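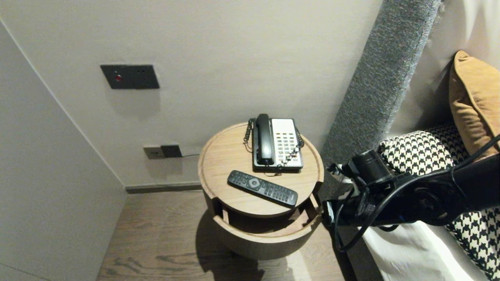 *Bedside table test, view from the head camera. Gripper right of the tabletop, remote in front of the phone.*

**tessel_arm** wrote:

Hello all. I compare two grippers for small objects in hotel rooms, the Wukex two-finger and the older Drorby. The task is to pick the TV remote from the round table and put it back. I made 20 tries with each, same arm, same controller. The Wukex missed 2, the Drorby missed 6. Most misses were on the raised rim of the table: the finger touches it first and the arm stops. Is this the gripper, or is my approach too flat?

**kbl77** wrote:

Too flat, I would say. At table height like in your picture you will always meet the rim. Come from above and run the Drorby again before you blame it.

**mornfield** wrote:

I don't agree with kbl77. From above, the head camera loses the fingertips behind the motor housing. We had this on our Udness arm and a wrist camera was the only cure. Also, a black remote is hard for depth. Did you check that?

**tessel_arm** wrote:

Depth is noisy on the keys, yes. The round silver button is easy to find, so I take my angle from there. I have no wrist camera for the moment.

**kbl77** wrote:

> the only cure

Tilt the wrist a little and you see one finger. It is enough for a remote. And please tie those cables up, they hang very low under the gripper.

**mornfield** wrote:

One finger is enough until the remote turns. But the cables, there we agree.

**tessel_arm** wrote:

Thank you both. I will tie the cables, tilt the wrist and repeat the 20 with the Drorby first. Speed stays at 200 mm/s so the numbers can be compared.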